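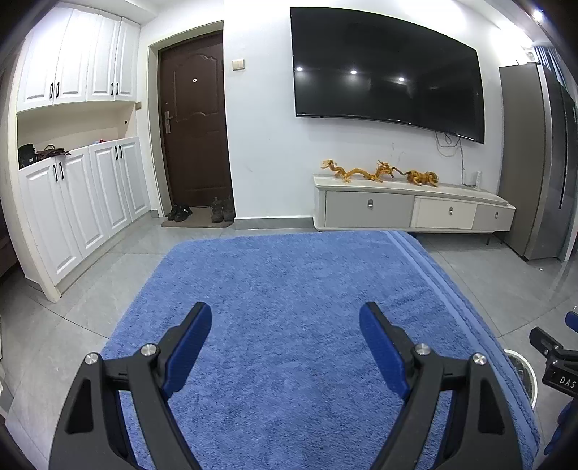

Work and Automation, Unit 6: Who Does the Work When the Machine Learns It?

Handout for the second half of the course. Bring it with you, because the exercise at the end refers back to the Plidell numbers.

Where we left off

Last unit was about fixed automation: the bottling line, the palletizer, the welding cell behind its fence. In all of those, an engineer writes down every motion in advance. The people nearby feed the machine, clear it when it jams, and keep out of its way. This unit is about the other kind, where the motion is learned from people doing the task by hand, and I think it's the most interesting thing happening in workplaces right now!

A new job: the demonstrator

Somebody has to show the machine how a task is done. One common way is with a hand-held gripper. The worker holds it, and it has the same kind of jaws the robot will have, so whatever the worker picks up has to be picked up the way the robot would do it – no fingertips, no sense of touch through the palm, two pads closing on a thing. The camera on the tool records the approach, the grasp and the release.

It sounds easy until you try folding a towel that way. People who have cleaned or sorted for years find that half of what they know lives in their fingers, and they have to work out a second version of the skill. Many of them get very good at it. A shoe is best taken by the heel, a bowl by the rim, a rug by the corner with a small twist first. That is craft knowledge, and one of the questions for this unit is who gets paid for it.

Homes and workplaces

Note that a household is a workplace too. Cleaners, home aides and hotel staff do their jobs among rugs, door handles, drawers with little round knobs and shoes left on a mat. A factory can be rearranged to suit a machine. A living room mostly can't, and so the learning approach has drawn so much attention from firms that sell services into homes.

Case: Plidell

Plidell cleans and resets short-stay apartments. It began a program with the equipment supplier Rerkura to collect demonstrations of tidying tasks, using its own cleaning staff. In the first season the staff recorded 1,591 demonstrations. After review, 1,576 were kept.

Look at how few were thrown out. The early plan had been to hire students for the recording work, and the supervisors argued against it: the cleaners already knew what a finished room should look like. They were right, and it made a big difference to how the program was received on the floor.

What changed for the staff:

Hours. Recording shifts were four hours long, with a change of task partway through. Several people asked for them as relief from bathrooms and stairs. Others hated them and went back to regular rounds.

Strain. Less bending, more wrist. A gripper held out in front of you all morning is heavier than it looks. Plidell added breaks in the second month, after complaints.

Pay. Recording was first paid at the cleaning rate. It was later moved up a grade, with a written job title.

Say in the matter. Staff could ask for a recording to be deleted. They could not decide what the finished system would be used for, and this came up at every meeting.

Case: Gautier and Dratier

A shorter pair, for contrast. Gautier, a laundry with 37 employees, bought a finished folding system and had no part in training it. Dratier, a parcel returns center with 219, lent out its packers for demonstrations and then moved a few of them into permanent checking jobs. Gautier's staff learned about the machine when it was delivered. Compare how each workforce talked about it afterward (readings 3 and 4).

Terms to know

Demonstration: one recorded run of a task, start to finish.
End effector: whatever is at the working end of the arm, often a gripper.
Tacit knowledge: what a worker can do but has trouble putting into words.
Deskilling and reskilling: see Unit 2, and be ready to argue that both can happen to the same person in the same year.

Exercise

Work in pairs, with a pair of kitchen tongs. One of you does three household chores using only the tongs, and the other writes down every change of grip, every pause and every second try. Swap. Then write one page on what a Plidell cleaner would know about those chores that your notes failed to catch, and what you think a fair rate for recording them would be. Pages are due at the start of Unit 7. Tongs are in the box by the door if you don't own any.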